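Arnwood pantry labels: read me first

Hello, and thanks for downloading this. It's a plain list of 252 home-made jar and tub labels, typed up by me over one long winter, with what each label said, what was meant to be inside and how long the household reckoned it would keep. I started it to settle an argument about chutney and then couldn't stop!

What you get

There's one file, labels.csv, and it opens in any spreadsheet. Each row is one label. The columns are label_text (spelling left exactly as written, so yes, "rubarb" stays), contents, month_made, keeps_for, village and notes. If a box is blank then the label didn't say, and I haven't guessed. The villages are Arnwood, Nulten and Marikar, with Nulten well ahead because they seem to pickle everything that stands still.

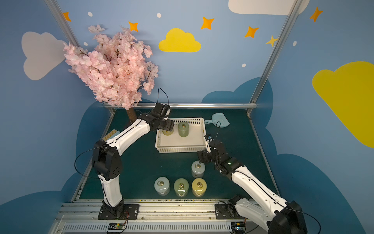 One reader from Nulten wrote in to say that keeps_for mixes up two things, the time a jar lasts sealed and the time it lasts once opened, and that her family's labels always meant the second. Fair point, and it had me going back through the lot. I've now added a column called opened_or_sealed, which says "opened", "sealed" or "unclear". I'm sorry to say that 60 rows are still "unclear", mostly jams.

Odd bits you might trip over

Month names are written out in full, apart from 7 labels that only said "spring" (I left those alone). May is a bit of a muddle, as some people used it for the month and one household used it for "may contain nuts". Those are marked in the notes. Gritow is the name of a relish, by the way, and I did spend an evening hunting for it on a map.

Please don't use keeps_for as food safety advice. People wrote down what their gran told them, and a few of those numbers make me wince.

Using it

Do what you like with it: school projects, spelling studies, a quiz night. A mention of the Arnwood list would be lovely. If you send me more labels, type them just as they are, capitals and all, and tell me which village they came from.

Changes

20th February: added opened_or_sealed, fixed two rows where piccalilli had ended up under contents twice, and took out a label that was really a shopping list.

Still to do: the honey ones.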